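The woman who wrote the rulebook

Valentina Ocampo keeps the rulebook on a clipboard, because a clipboard, she says, is harder to minimise. It has 21 rules. There used to be 61, and she speaks of the missing 40 the way other people speak of a diet.

"We had a rule about how to fold the rules," she says. "I'm not proud of that one."

Ocampo looks after working practice at Codero, where people spend their days with hand-held grippers, recording the small jobs that robots are later meant to learn from them. Her title has changed 3 times and she declines to give the current version. What she does, she says, is walk up to people and ask them what they think they are doing.

The first draft was borrowed almost whole from a factory robot manual she had inherited at Pirberg, her last employer. It was thorough about fences. It had a good deal to say about emergency stops, and a chapter on forklifts. On the subject of a person holding the gripper in their own hand for most of a morning, it was silent.

"Everything assumed the machine was over there and you were over here," she says. "Ours is at the end of your arm. Where do you put the yellow line? On your elbow?"

So she threw out the forklifts and started with arms. Rule one says that a session lasts no longer than 60 minutes, after which you put the gripper down and do something else. Rule two says that checking your recordings counts as something else but looking at your phone while still holding the gripper does not. She can tell me which afternoon rule two was written, and very nearly who for.

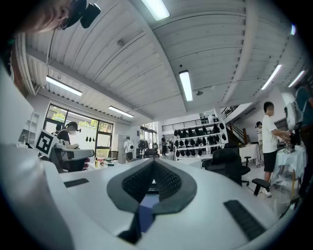 The rule that caused the most trouble was the one on where a gripper goes when it isn't being used. Ocampo wanted it set down in the same place every time, fingers pointing away from the edge. The staff felt this was fussy. Kamrul Howlader, who has been recording since the Pirberg manual was still in force, put the case against in an email she has kept.

"I said I had been putting things on tables since childhood without written guidance," says Howlader. "I stand by the email. I also follow the rule. One of them slid off in December and I was the person standing next to it."

He is fonder of rule nine, under which anyone can call a halt and doesn't have to say why until everyone has stopped moving. He used it twice in his first week, once for a trailing cable and once for a sneeze. Both are in the log. Ocampo thinks the sneeze was the better call.

She would like the whole business settled by a proper published standard, and has sat through enough meetings on the subject to know how the biscuits run out. The last one, hosted by a supplier called Henríquez, spent its morning on whether a hand-held gripper was a robot, a tool or an accessory.

"We broke for lunch at accessory," she says.

In the meantime she reviews the clipboard every month. Anything that hasn't been needed, broken or argued about goes on a list for removal, and the people who do the recording get to vote. They have voted to keep rule fourteen, on labelling bad takes as bad, even though it makes more work for them. They have voted three times to remove the one about mugs.

"The mug rule stays," says Ocampo. "It isn't that sort of vote."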